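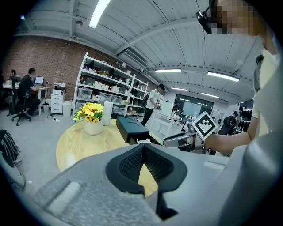
The Flowers Are Doing Too Much Work

Every shared office I have rented a desk in has had a round table, and every round table has had flowers on it. I have started to distrust the flowers.

Take a light wood table with a vase of yellow sunflowers and a roll of paper towels standing next to it. The flowers say welcome. The towels say somebody has to wipe this down. I believe the towels.

My last place, a floor in the Driltach building, charged me 404 dollars a month and sent out a welcome pack with the words "curated calm" in it. The calm was a centerpiece. Behind it were the same metal shelves you find anywhere people work, loaded with clear bins and white boxes, and those shelves did more for my day than any bouquet. When I needed tape, I got tape. 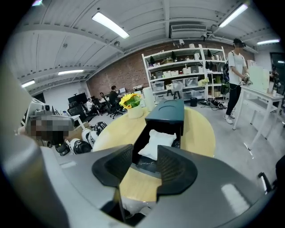
Boxes deserve the same doubt

I am also tired of the handsome box. A dark teal one with a rounded top looks fine on pale wood, and there may well be a good use for it. With one crumpled white pouch inside, though, it takes up space where a laptop could go. Clear plastic bins are ugly, and I can see what is in them from across the room.

Menelham, a furniture seller I made the mistake of subscribing to, sent me 28 emails in June about "styling your shared surfaces." I would like the surface back. Put the flowers on the filing cabinet, leave the paper towels where they are, and let people sit down.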